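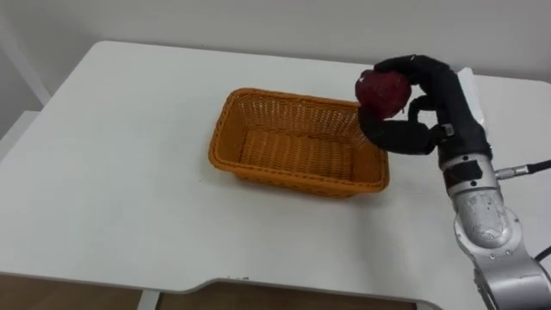

Holletti Anlagenprüfung, Abteilung Handhabungstechnik

Prüfliste Greifhand Skallo am Einzelarm, Testaufgabe Obst in Korb

1. Oberfläche Arm: Kratzer und Schrammen am Metall, zulässig.
2. Handgelenk: Klebeband schwarz, Schraubenköpfe daneben zugänglich. Band gegen Abdeckung tauschen — Anfrage an Wolleck.
3. Steckverbinder rechts: Zugentlastung nachrüsten.
4. Griff am Apfel: Finger oben, Daumen unten. In Ordnung.
5. Haltezeit: Soll 200 s, 3 Wiederholungen, bestanden.
6. Betriebszyklen laut Zähler: 1.562.
7. Not-Halt: 2 Taster, beide geprüft.

Freigabe mit Auflagen, Nachprüfung im Juni.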